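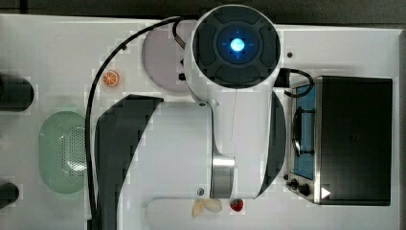

The Table Where Lunch Is Soft
February 2022

In our apartment in Bitthorpe the play kitchen takes more room than the real one. I did not plan this. It began in January with a banana and a few bowls, and now there is a whole pantry, which must be put away before we can eat our own supper.

For this article I wanted to know what makes a good set of pretend food. I looked through the catalog of Flullar, a shop which sells 184 such pieces, and I asked other parents in Garkuvdale what stays in use after the first week. Their answer was nearly always the same: the foods which the child knows from home.
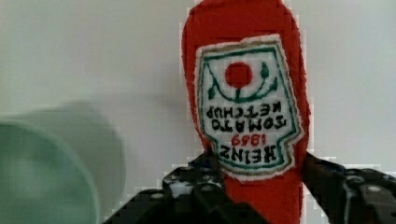
The vine, the tomato and the year 1869, all in thread.

A plush ketchup bottle sounds like a joke for adults, but children take it very seriously. They pour it on everything. It makes no stain, and it can fall from the table 14 times in one afternoon without any harm.

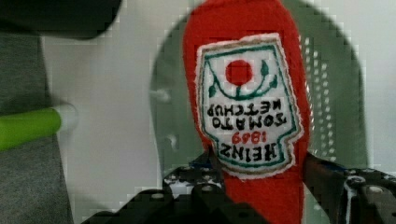
Stitching is the first thing I check when I buy soft food secondhand. A printed label fades in the wash, and then a bottle is only a red pillow. Embroidery keeps its shape much longer, even when the threads are a little uneven, as in the big letters of HEINZ, and I find that this handmade look suits a toy. A slightly frayed edge on the felt does not trouble me either.

The dishes matter as much as the food. Plattner, a small secondhand store near us, sells odd bowls and plates by weight, and 800 grams gave us enough for a family dinner. I prefer different colors, so that a child can say "the soup is in the blue one."

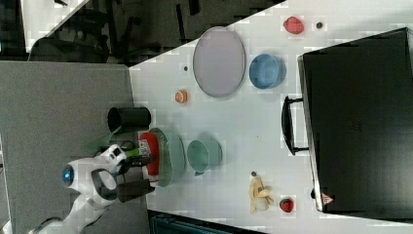

Bowls, a tray and fruit, with room left for guests.

For storage I use one low box without a lid. Bowls go in first, the fruit on top.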